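ok so the gripper width estimator. thread, bc I keep answering the same DM

short version: we were getting jaw opening from the wrist camera with two templates, one per fingertip. worked great on new pads. pads do not stay new

template match score drops as the rubber edge frays, then the estimate starts jumping, then the policy sees a gripper that opens and closes on its own. lovely training data

went back through the Drultero set. 2,595 episodes. 147 had at least one jump in width bigger than the gap itself

first fix was re-cutting templates every time someone swapped pads. don't do this. I did it for most of February
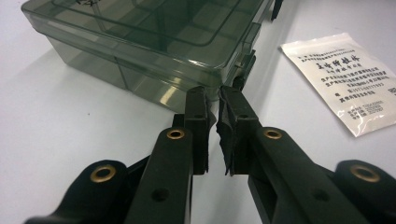 tips nearly closed, right pad edge all frayed. old matcher hates this view

second fix, the one that stuck – stop looking at the pads. track the brass eyelets. two per finger, shiny rim, dark hole, and the rubber wear doesn't touch them

ellipse fit on each rim, solve for finger angle, width falls out of the linkage geometry. no learned part at all. Evaristo Greco wrote the solver in an afternoon and I spent nine days on the edge cases, seems fair

edge cases: glare on the rims, and the outer eyelets sliding out of view when the jaws open wide. if we lose one we hold the angle from the inner one and flag the frame

reran everything. 2,003 episodes clean with zero flagged frames. of the bad 147, all but eight came back usable

also the pad tip still matters for contact timing, width alone wont tell you when you touched the thing. thats a seperate thread

code is in the Panier repo under tools/width, config for the older Linstead fingers is there too but I havent tested it since the rename

if your eyelets are painted over, sorry, no idea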